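The Table Has to Wait for the Food

Vratislav Krajčí sets tables for a living, although he says the sentence sounds strange in every language he speaks. For the cooking pages of Tirurum he chooses the plates, the bottles and the surfaces, and he decides where they stand before anybody brings the food. We met him in October, in the storage room that he rents behind a tile shop. There he keeps some 2,000 pieces of tableware on metal shelves, sorted by color and not by size.

"Size I can see from the door," he explained. "Color is difficult. White is the worst. I have maybe one shelf of plates that people call white, and when you put two of them together, one becomes yellow."

He began as a waiter in a hotel dining room with 30 tables. The head waiter there measured the distance from the plate to the edge of the table with his thumb, and Krajčí still does it the same way. He left the hotel after three years, worked for a short time in the warehouse of Ultico, and then a friend asked him to help with a small cookbook called Yule. The friend had the recipes but no dishes.

"I brought my mother's plates in a banana box," he said. "They had a blue line on the edge. In the book it is on every second page, this blue line, and I cannot look at it today."

Now he prefers plain things. A square plate is useful, in his opinion, but only when its corners are soft. A sharp corner points at something, and then the reader looks where the corner points. He likes a raised rim, because a sauce stays where the cook has put it. Wood he likes too, mostly walnut tones, which make white dishes look clean and do not make the food gray.

About cans he has a stronger opinion than I expected. Many of his colleagues pour everything into bowls and hide the package. Krajčí leaves the can on the table, with its label.

"People cook from cans. I cook from cans. If you hide it, the reader at home thinks that she is doing something wrong." He puts the can to the left of the plate, quite near to it, and a small glass bottle farther back. "Clear glass on wood almost disappears. You feel that something is there, and this is enough for the back of a table."

Most of his work is taking things away. For the Tosura calendar he packed four boxes and used one plate and a spoon. The client was not happy with the transport bill – this he told me with some pride – but the spoon was on the cover.

I asked what he does at home, when guests come. He laughed and was quiet for a moment.

"At home I put the pot on the table. My wife puts the plates, and I am not allowed to move them. I did it once, with my thumb, you know, to the edge. She saw it."

Before I left, he wiped a tabletop with a damp cloth, dried it with another one, and went to look for a smaller bottle.

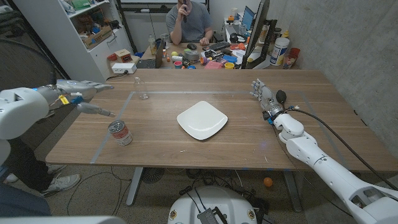 What should a beginner buy first for setting a simple table?

Buy one plain plate with a raised rim and use it for a few weeks before you buy anything else. Krajčí recommends looking at it in the morning and in the evening, in the room where you eat, as the white will change with the light.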